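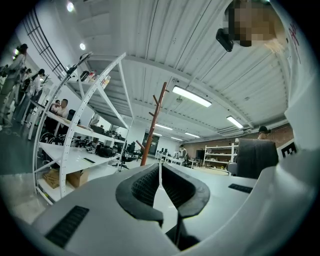
Enregistrer ses premières démonstrations avec la pince à main : le guide du club

Bienvenue à celles et ceux qui rejoignent l'atelier Hellari cette année ! On nous demande à chaque rentrée comment se passe une séance de prise de données, et comme on finit toujours par l'expliquer trois fois dans le couloir, voici enfin la marche à suivre par écrit. Prenez un thé, c'est un peu long, mais vous y reviendrez souvent.

Petit rappel du projet : nous préparons le défi Wustton, catégorie manipulation, où un bras doit ranger des objets du quotidien sur un plateau. Notre bras apprend à partir de gestes faits par nous, pince en main. L'an dernier l'équipe avait réuni 1 301 démonstrations, et cette année nous en sommes déjà à 3 857, ce qui nous rend assez fiers (et nous a valu quelques courbatures aux poignets).

Ce qu'il vous faut

Une pince, une batterie chargée, une carte mémoire vide, la feuille de séance et le bac d'objets du jour. Si la carte contient encore les fichiers de quelqu'un d'autre, ne l'effacez pas, demandez sur le canal du club.

Étape 1 : vérifier les doigts

Regardez les deux patins noirs avant toute chose. La face intérieure est texturée, avec un petit motif en losanges, et la poussière adore s'y loger. Un chiffon à peine humide suffit. Surtout pas d'alcool, on a déjà abîmé une paire comme ça. Fermez ensuite la pince à vide, doucement, puis rouvrez-la en grand : les patins doivent revenir s'écarter du même côté à gauche qu'à droite. Si l'un des deux traîne, notez-le sur la feuille et prenez une autre pince.

Laissez aussi les grilles d'aération dégagées. On a tous le réflexe de poser la paume dessus quand on cherche une bonne prise, moi la première, et le boîtier chauffe pour rien.

Étape 2 : caler la position

Montrez le marqueur carré noir et blanc à la caméra pendant quelques secondes, sans bouger, puis faites un lent aller-retour au-dessus du poste. Ce petit balayage permet au logiciel Grusano de se repérer dans la salle. Pensez à prévenir les voisins de poste — un dossier de chaise qui recule au mauvais moment et il faut tout reprendre.

Étape 3 : enregistrer

Lancez l'enregistrement, attendez le bip, approchez-vous de l'objet, saisissez, déposez, reculez. On compte 32 gestes par série, ensuite on pose la pince et on se dégourdit les doigts. Allez moins vite que dans la vraie vie, mais sans vous arrêter en plein milieu : une hésitation de deux secondes, le bras la copiera très fidèlement, et il aura l'air de réfléchir devant chaque gobelet.

Variez les approches aussi. Par la gauche, par la droite, d'un peu plus haut... Un geste raté n'est pas grave, cochez la case « à écarter » et continuez la série.

Étape 4 : copier et trier

Les fichiers vont dans le dossier Madigan, sous-dossier du mois, avec le nom de la tâche. Relisez au moins les cinq premiers et les cinq derniers. En juillet, nous avons perdu 744 gestes parce que le réglage de l'exposition avait sauté dès le début de la séance et qu'on ne s'en était aperçus qu'au moment du tri. Depuis, on vérifie après la première série, et je vous supplie de faire pareil.

Avant de partir

Remettez la pince en charge, rangez les objets dans leur bac, enroulez les câbles (en boucles larges, s'il vous plaît) et signez la feuille. Si vous avez encore un peu d'énergie, passez voir l'équipe qui entraîne le modèle, elle montre volontiers ses courbes et vous pourrez lui demander quelles tâches manquent encore d'exemples.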